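## Care of Kitchen Work Surfaces

*Household Guidance Notes, Daher Residences. Revised Wednesday, January 3, 2018.*

Residents are asked to read this note before using any cleaning product on a kitchen counter. It replaces the sheet issued in July and applies to all 366 apartments. Questions may be addressed to Dima Ghanem at the Hikham office, extension 956.

### Daily cleaning

Wipe the counter each evening with warm water, a few drops of dish soap and a soft cloth. Rinse the cloth and go over the surface a second time, then dry it with a clean towel. Soap left to dry on the surface produces a dull film that is often mistaken for wear.

Scouring powder, steel wool and oven cleaner must not be used. Bleach should be kept off the counter entirely.
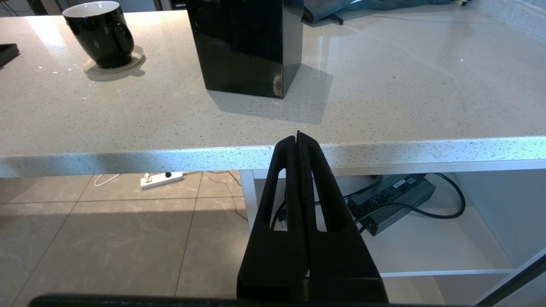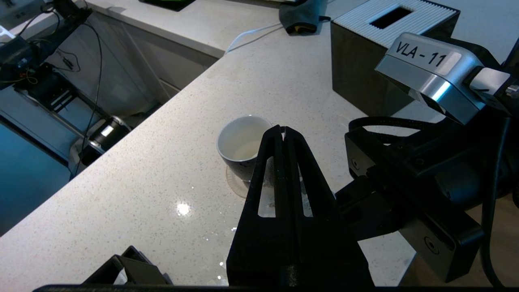
Tea and coffee marks respond best to early attention. Blot the spill, apply a paste of baking soda and water, leave it in place for 2 minutes and wipe it away with a damp cloth. Repeat once if a trace remains. A small white cup set on its saucer, as on the speckled quartz counter in the second photograph, keeps drips off the surface, and residents are encouraged to use saucers or coasters for all drinks. On speckled counters dried splashes are easily missed among the flecks; run a dry hand over the surface to find them.

### Heat and cutting

- Place hot pans on a trivet.
- Use a cutting board at all times, including for bread.
- Slow cookers and electric grills should stand on a heatproof mat.

### Edges and joints

Wipe along the front edge and the underside of the overhang weekly. Where the counter meets the wall, clean the sealant with a soft toothbrush and plain water. Sealant that has lifted or darkened should be reported to Walid Bitar in building maintenance. Residents should not apply their own sealant over the existing bead.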